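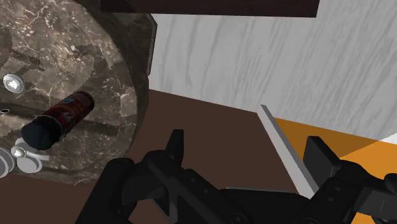

Kai-wen Ng had been at her desk since seven when I rang, and she was already on her second batch of demonstrations. She teaches robot arms by remote control. You hold a controller, the arm copies your hand, and every movement is saved so that a learning program can study it later. Her arms live in a simulator, and so does the furniture.

"People expect it to feel like a video game," she told me, "and for the first ten minutes it does! Then you try to get two fingers either side of a bottle and you find out how much your own hand was doing for you."

Kai-wen works on Chien, the teaching project at Pidudgate, where the target is 3,000 demonstrations across 21 tasks. She had done 300 herself by the end of December. Her favourites are the tabletop ones, where the arm has to deal with a bottle among a clutter of other things.

What does she look at while she's driving? Two views, mostly – one from the wrist, close to the fingers, and one from across the room.

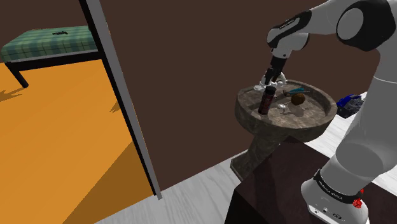

"The wide view is for planning," she said. "I decide which side to come in from and where the elbow is going to end up. Beginners forget the elbow completely. They're so busy with the fingers that the rest of the arm ties itself in a knot, and then they have to back all the way out."

She doesn't throw those attempts away. Ka-ming Tang, who trains the programs on her recordings, asked her early on to keep the wobbly ones as long as the job gets finished.

"If every example is perfect, the robot has never seen anyone recover from a mistake," Ka-ming said when he joined the call. "Kai-wen drifts a bit to the left, notices, and comes back. I love those. That little correction is worth a lot to me."

He is just as keen on pauses, though only short ones. A long wait teaches the arm to wait, and he once had a program that hovered over its target and stayed there. Kai-wen laughed at this – she had stopped for a sip of tea in several of those recordings, and now she puts the cup out of reach before she starts.
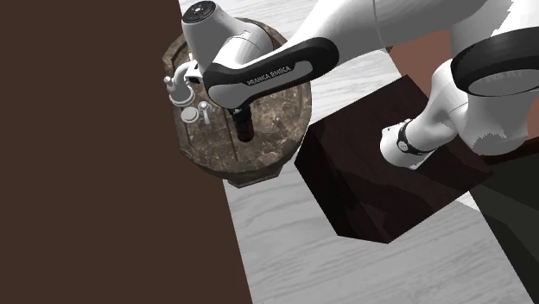

Guiding by hand

Before Chien, Kai-wen spent a year at Turnberg, where the arms were real and you taught them by taking hold of the wrist and pushing. She still misses it. "You feel the weight, and you feel the joint that doesn't want to go any further. With a controller I have to see all that."

Would she go back? She thought about it for a while. Remote control lets her reset a room in a moment and try again, and she can shift the objects a little each time so the program doesn't learn just one layout. For wiping and pouring, though, she would take the hands-on way every time.

Her next group of learners starts soon at Flarbridge. I asked what she'd have them do first.

"Pick something up, put it down, and do it slowly," she said. "Then we'll move the table."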